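# Chapter 4
# Planning the Purchase of a Robot Cell

After reading this chapter, the student should be able to prepare a simple budget for one robot cell, to separate the costs that are paid once from the costs that return each year, and to write a request for quotation which suppliers can answer in the same form.

In the first three chapters we have spoken about what a robot can do. Now we must speak about money. Many students of engineering do not like this part, and I understand it, but in my experience more robot projects are stopped by a weak budget than by a weak arm. The person who signs the purchase is often not an engineer. He or she will read one page, perhaps two, and will compare your page with a request for a new truck or a new roof.

## 4.1 The case used in this chapter

Through the whole chapter we will follow one small company, Aritz, which receives old office computers and takes them apart for reuse. The memory, the cards and the drives are tested and sold again. The cases and the power supplies go to a metal recycler. The work is done at benches by 19 people, and the manager, Gülizar Kurtuluş, wants to know if a robot cell could take a part of this work.

Her first question to us was, "What does a robot cost?" It is the natural question, but it is too early. The arm has a price in a catalog, and this price is easy to find. The cell has no price until we know which task it will do. For this reason the first step in planning is to choose the task and to describe it so exactly that two different suppliers will imagine the same thing.

At Aritz we listed the tasks which are done on one desktop computer. The case is opened, the cables are unplugged, the drives are taken from their bays, the expansion cards are removed, and the memory modules are taken out of their slots. Each of these tasks asks something different from the equipment. A cable is soft and does not stay in one position. A memory module is stiff, but it sits tightly, and a finger that presses in the wrong direction can damage the board. Work near the metal walls of a case asks for a gripper that can reach into a narrow space. 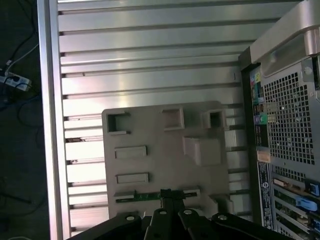

It follows that the gripper must be chosen before the arm, and the arm before the table. Beginners usually go in the opposite order. They buy an arm because there was a good offer at the end of the year, and then they look for a gripper that can be fixed on it. Sometimes this goes well. More often the gripper is too wide, or the arm cannot turn its wrist in the corner where the work is, and a second purchase must be made from a budget that is already closed.

## 4.2 Purchase cost and cell cost

We will call the sum paid for the arm the *purchase cost*. The sum needed before the first useful part is produced will be called the *cell cost*. The second is always larger. How much larger depends on the task, and you should not trust a person who gives you one fixed number for all cases.

The cell cost normally includes:

- the arm and its controller
- the gripper, with at least one set of spare fingers
- the table and the fixtures that hold the work
- cameras, if the position of the part changes
- guards and safety devices
- electrical work in the room, and network connections
- programming, testing and training of the staff
- transport

The two lines that are forgotten most frequently are the fixtures and the programming. A fixture looks like a small thing, and some students give it no line at all. But every new model of computer may need a change in the fixture, and somebody must draw this change, make it, and try it. At Aritz the incoming machines were sorted over two months, until the end of May, and 176 different case models were found among 3000 computers. This is a very important figure for the budget. If the cell can accept only one model, it will stand still for most of the day.

Ms. Kurtuluş decided to begin with the models which arrive most often and to leave the others at the benches. This is a good decision in general. A first cell should do one task on a limited group of products, and the budget should say so openly, in its first paragraph.

## 4.3 Costs that return

After the cell is running, some costs come back every year. The fingers wear. The cables that move with the arm must be changed after a certain time. Software may be sold with a yearly license, and it is necessary to ask what happens with the cell on the day when the license is not renewed. There is also electricity, which is usually a small line, and there is the time of the person who looks after the cell, which is usually a large one.

In the budget of Aritz this last line was at first equal to zero. The explanation was that Umut Duman would look after the cell "between other things." After a discussion it was changed to a quarter of his working time. The total became less attractive, and the manager was not happy with it, but the payback time could now be defended in front of the bank.

A trial is the best way to find these returning costs before you buy. Many suppliers will agree to a trial at their own place or at yours, on your real parts, for a moderate fee. Ask them to repeat the same operation many times, and ask to keep the record of each attempt. One successful attempt shows only that the task is possible. For a budget you need to know how often a person has to come and help, how long this help takes, and how many parts are lost.

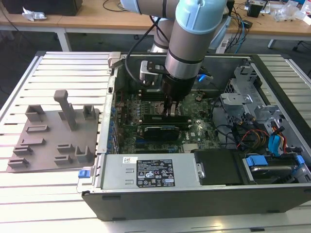 Wouter Van Hecke, reading a draft of this section, objected that a trial fee is itself a cost which small companies cannot always carry. He would prefer to ask the supplier for the record of a similar customer and to put the money into spare fingers. "You will break fingers in the first month," he wrote, "and then you will wait for the post." I have kept the section as it was, but his objection is fair, and the reader should consider it when the total budget is very small.

## 4.4 Asking for quotations

Aritz sent its request to two suppliers, Finduser and Oltico, with the answer expected by 25th March. The first version of the request was half a page long. The answers could not be compared. Finduser gave a price for the arm and the gripper only, while Oltico gave one sum for everything, including training, and did not divide it.

The second version had a table which the supplier must fill in line by line, following the list in section 4.2. It also contained the following points:

1. The task, in plain words, with drawings of the largest and the smallest case.
2. The number of computers per week, now 618, and the share of them that the cell should handle.
3. The time allowed for one computer.
4. The space available, the height of the ceiling and the power supply in the room.
5. The acceptance test, that is, the test which the cell must pass before the last payment.

Point 5 deserves special attention. Without an acceptance test the buyer and the seller will each have their own idea of when the work is finished. Write down how many computers will be used, who will choose them, and what counts as a failure. The computers should be chosen by the buyer from normal stock, including dusty ones.

### Terms introduced so far

**Purchase cost:** the sum paid for the arm.

**Cell cost:** the sum needed before the first useful part is produced.

**Returning cost:** a cost which is paid again in each year of use.

**Acceptance test:** the agreed test on which the last payment depends.

In section 4.5 we will put both filled tables side by side and calculate the payback time for each of them, first with the figures of the suppliers and then with our own.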